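Clostmont Robotics Club: Your Questions
Updated April 2018

Who can join?
Any student at the school, any grade! You don't need to know how to code, and you don't need your own laptop. About half of us had never touched a robot before October.

What are you working on this spring?
Kitchen chores! Our project is called Kustach, and the big task right now is the toaster. A wooden block stands in for the bread, so we can practice all afternoon and nothing burns. Getting the gripper lined up over a small part of a shiny metal box is harder than it sounds, and it's the part we love most.

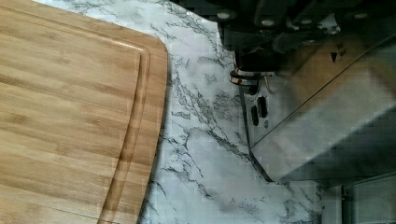 Wrist camera view, with the gripper finger just over the chrome knob.

Do I get to drive the arm?
Yes, usually on your first day. We keep a log of every practice run, good or bad, and we're up to 244 so far. New drivers start slow (there's a speed limit in the settings, please leave it alone) and move on to the block when they feel ready.

Is it all driving?
No, there's code, wiring, and a lot of arguing over where the block should go. If you like writing, we always need help with the log.

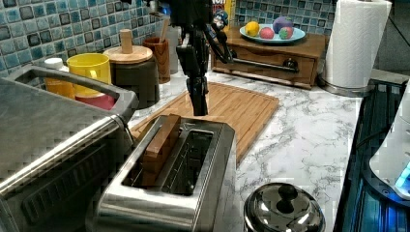
Csenge Csonka wrote to us after her first month: I thought I'd be bored waiting for my turn, but watching other people drive taught me more than the manual did. Could we have a second session each week?

We'd love that too, and we're asking for the room.

What does it cost?
Nothing. Bring a snack if you're staying late.

How do I sign up?
Put your name on the sheet outside the Dreswood room, or just walk in and ask for Vilmos Simon.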